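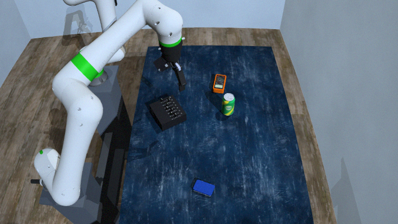

**Ticket: floor heating cuts out in the big room, Kvam**
**Raised by:** Idun Nordin
**Product:** Wosenis floor thermostat (Jedex)
**Status:** open, then closed, then open again, now closed (see the bottom)

Opened 19th February

Hello again Jedex, it's me from Horkamside. I've looked through the help pages and I don't think any of them cover this one, so I'm going to write down everything I've tried and you can tell me where I went wrong.

The heating in the big room comes on in the morning as it should. Lovely. Then it runs for a bit, the little flame symbol goes off, and the display shows fault 2. After that it sulks until I turn it off at the wall and on again. The thermostats in the hall and the bathroom are the same model and they've been fine all winter, so I don't think it's the power coming into the building.

The manual says fault 2 is "floor sensor out of range". It doesn't say which range, or which end of it, and I'd suggest somebody adds a line about that!

**What I've tried so far**

- Off and on at the wall. Works every time, for a while.
- Factory reset (hold both arrows until it beeps). Lost my schedule, didn't fix the fault. I'd write your schedule on paper before doing this one, I had to make mine up again from memory and I'm fairly sure the bathroom used to come on earlier.
- Checked the clock and the child lock. The child lock was on. I have no children and no idea how that happened.
- Turned the target down a couple of degrees. It seemed to last longer before cutting out, but I wasn't timing it so don't hold me to that.
- Took the front cover off and looked at it. It looked like the inside of a thermostat.

**Reply from Trygve Granström, Jedex support**

> Hi Idun, thanks for the detail. Could you open the installer menu (hold the middle button, then press up) and tell me what the floor limit is set to and what the floor sensor is reading? Please also let me know what sort of floor covering you have.

Found the installer menu on the third go. You have to let go of the middle button before you press up, the instructions make it sound as if you keep holding it.

Floor limit is set to 30. The sensor reading was perfectly sensible when I first looked, then I went and made tea, and when I came back it was showing two dashes and fault 2. So I think I caught it in the act!

It's a wooden floor. I've asked Oda Lunde, who had the place before me, what she knows about it and she said it was down when she moved in and she never had any trouble with it, but she also said she kept the heating off in there and wore a coat.
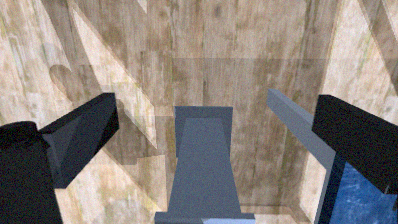
*The wood from close up, with greyish and tan blotches.*

I read somewhere that the stuff on top of the floor matters as well, so for completeness: there's a big dark blue rug that covers most of it. I like the rug and I'd rather keep it, but I will move it if you tell me to.

**Reply from Trygve Granström**

> The limit of 30 may well have been set for the wood, so please leave it where it is. A large rug can hold heat in, and you might see the floor reach its limit and pause, but that alone should show as "limit" on the display and clear itself. Two dashes means the thermostat has lost the sensor altogether. Could you try rolling the rug back for a day anyway, so we can rule it out?

Rolled the rug back and left it for a day. Cold feet, same fault. Rug goes back.

I did learn something though. With the rug off, it cut out when I shut the door to the hall, and I mean straight away, flame on, door shut, dashes. I thought that was a coincidence so I reset it and shut the door again, quite hard this time, and off it went. Then I spent far too long opening and shutting the door. My neighbour Njål Tangen came round to see if everything was all right.

He had a go too, and he reckoned a loose wire, and I have to say I'd got there as well but it was nice to have it confirmed by somebody holding a biscuit.

**Closed by Jedex (automatic, no reply from customer)**

I did reply! I think I replied to the wrong email. Could the ticket be reopened please, I've pasted it all in above.

**Reply from Trygve Granström**

> Reopened, sorry about that. Your door test is very helpful. It does sound like a poor connection on the sensor wires behind the thermostat. Please don't open the back plate yourself, there is mains behind it. An electrician can measure the sensor resistance and check the terminals in one visit.

Fair enough. I've had the front off but I wasn't going to go further than that.

**Electrician's visit**

Zdeňka Havlíček came out and had it sorted in around 30 minutes, including the time she spent hunting for the fuse box (it's behind the coats, everyone misses it). I'll put down what she told me as well as I can remember it.

She turned off the circuit, took the thermostat off the wall and one of the thin sensor wires came out in her hand. It had been pushed into the terminal with the screw done up on the plastic sleeve, so it was barely touching the metal. The wall box is right next to the door frame and it wobbles a bit when the door goes, so there you are.

She measured the sensor and said it was healthy. She measured the heating cable too while she was there, and said it worked out at 700 watts, the same as on the sticker inside the fuse box, so nothing wrong under the floor. Big relief! I'd been lying awake thinking about having the boards up. Then she stripped the wire back properly, tightened both screws and packed the wall box so it doesn't move.

Power back on, sensor reading came up at once, no dashes. We shut the door a few times. She shut it harder than I did.

**Since then**

No faults. It goes to "limit" now and again on the coldest mornings and comes back by itself, which Trygve says is fine with a rug down. I've left the limit alone.

Leftover question, and it can go in a separate ticket if you'd rather: the child lock has come on again. I haven't touched it. Is there a button combination I might be leaning on when I dust?

**Reply from Trygve Granström**

> Yes, down and middle together. Closing this one, but reply here if fault 2 comes back.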